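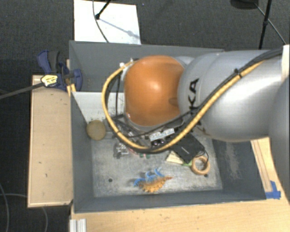
Figure 2. The bin used for the gripper comparison, with the arm over a mixed load of small objects.

4.2 Swapping grippers on a cluttered bin

I'll admit I came to this part of the study with a favourite. The Trenis gripper had done well in our tabletop tests, and I fully expected it to walk the bin picking too. So we kept everything else the same: one arm, one bin, one camera position fixed above the workspace, and the same controller settings from start to finish. Only the tool on the end changed. That meant the Trenis (two stiff parallel fingers), the Flukenley (two softer ones that bend round whatever they touch), and the Lục, a suction cup on a short spring.

Each gripper got 200 attempts. An attempt started when the arm left its waiting pose and ended when the object was either let go over the drop tray or given up on. We refilled the bin after every 29 attempts, tipping the whole lot in from a tub without tidying it afterwards. I did tidy it once, early on, and the numbers from that batch looked so lovely that I threw them out!

The objects were picked to annoy all three grippers in different ways. The flat black box in Figure 2 is the sort of thing a suction cup loves and a pair of fingers can't get under. The wooden-coloured ring is the other way round: fingers can take it by the rim or go through the middle, while a cup aimed at its centre has only the floor to hold on to. The spiky dinosaur toy, down by the near wall, is hard work for everybody. There are a few thin bits in the mix as well, and the small green pieces were a menace all through the study (more on those in Section 5).

Walls mattered far more than I'd guessed. The sides of this bin are tall, and the wrist of our arm is not slim, so an object sitting close to a wall often had to be reached at a slant. The Trenis suffered most from this. Its fingers are long enough, but its body is wide, and the planner kept turning down grasps that looked perfectly fine to me from my chair. The Flukenley is narrower and got to more places — although once there it sometimes folded a finger against the wall and came up with nothing. With the Lục, reach was hardly a problem, but a tilted cup doesn't seal, so we ended up in much the same spot.

Then there are the cables. We ran the hose and wiring along the outside of the arm and tied them to the link, leaving a loop by the wrist so that the last joint could turn. Too little slack and the joint pulled on the connectors; too much and the loop sagged into the camera's view and hid part of the load. We settled on one length and kept it for all three tools, even though the Lục would have been happier with less. If you repeat this, please fix your loop before you calibrate. We did it in the wrong order and lost most of an afternoon.

For the grasp proposals we used Jindum with its stock weights. It was tuned on 921 of our own labelled bin images from a separate session, none of which were used in the comparison. I did wonder whether tuning would favour the parallel fingers, as most of the labels had been drawn with them in mind, so we also ran a short check with the untuned version. The order of the grippers stayed the same, but the gap between first and second shrank, and I'd read the results in Table 2 with that in mind.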